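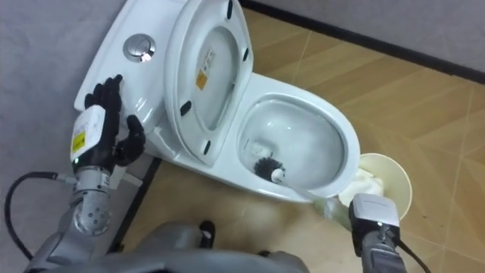
January, notebook 2, morning

Leak-by test on the Grendach inlet valve, continued. Supply held at 68 psi from the bench regulator. Dye tablet in the cistern at 7:40, bowl wiped down first. Read after 20 minutes, then again after another 20. No color on the first reading. Faint blue streak at the back of the bowl on the second, left of center.

The streak points to the flush seal and not the inlet. Water level in the cistern was steady against the pencil line both times, so the inlet is closing properly at this pressure. Level would have crept up to the overflow otherwise.

Pulled the seal. Light scale on the seating face, one nick on the outer edge. Dariusz thinks the nick is from fitting. I would put it down to the scale – the hard water rig at Fosthorpe gave the same mark on the older seals. Bagged and labeled for Halina.

Refitted with a seal from the Salinas batch. Repeat of the dye test still to do, same pressure, same times.

To do:
Ask Nithin for the regulator calibration sheet, the copy in the folder is out of date.
Descale the seat before the next seal goes in.
Order dye tablets, one strip left.
Fill volume against time at lower pressure, not started.

V. Moodley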